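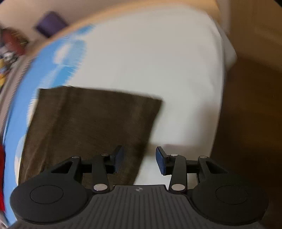 Fingers open, with the left pad in front of the brown panel and the right one facing plain white.

Resources > Handheld Grippers > Good Practice Gallery

Open and Closed: Working Rules for Handheld Collection

14 shares | 3 comments

This gallery goes with the operator rules we use at Druvalico for recording with handheld grippers in people's homes. The rules were drafted by Melina Xenos and Josphat Makori and revised in July after the first 30 operators had used them. The written version is the one that counts. The pictures are here so new operators can see what the work looks like from the wrist camera, which is the view the reviewers get.

Approach

Start every approach with the fingers fully open. Pick the edge or corner you are going for before you move, and keep both fingertips in view on the way in. If one pad disappears behind something, back off and come in again from another side. Do not push through.

Slow down as you get near the object. The upper part of the picture at the top of this page is smeared while the gripper stays fairly sharp. Reviewers accept some of that. They send an episode back if the object stays smeared all the way through the approach and the grasp.

Leave the room as it is. Operators used to tidy up first, and Josphat had that taken out of the rules. Clutter at the sides is fine as long as the object can be told apart from it. Move things only if they are breakable, sharp, or private. Mail, medicine labels, and family photos count as private.

Grasp and carry

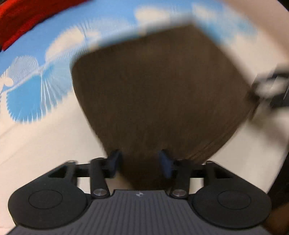 A blocky brown object between the fingertips, over a cloud-print sheet.

Soft surfaces get their own section because beds account for a lot of returned episodes. Keep the fingertips from digging into the sheet as they close. If the sheet comes up with the object, open the fingers, let it drop, and start the episode over. Do not shake it loose while recording.

Close until the object is held and then stop squeezing. Wait one full second before you lift. Carry at walking speed or slower, and keep your free hand out of view unless the task sheet calls for two hands.

Large objects can fill the middle of the view. That is allowed. Keep both fingertips visible and the episode will normally pass.

Ending an episode

Set the object down, open the fingers, back away a hand's length, and stop recording. An episode that ends with the fingers still closed is returned, even when the rest is good.

Sushil Mittal keeps the list of return codes. The two that come up most are 40 (fingertip out of view) and 61 (episode ended while holding). If you get either one three times in a session, take a break and reread this page before going on.

Before you leave

Wipe the fingertip pads and check the pivot pins for play. Write the session number on the sheet and have the resident sign it. Questions about consent go to Jérémie Royer. Questions about the tool go to Wilmer Apaza in room 101.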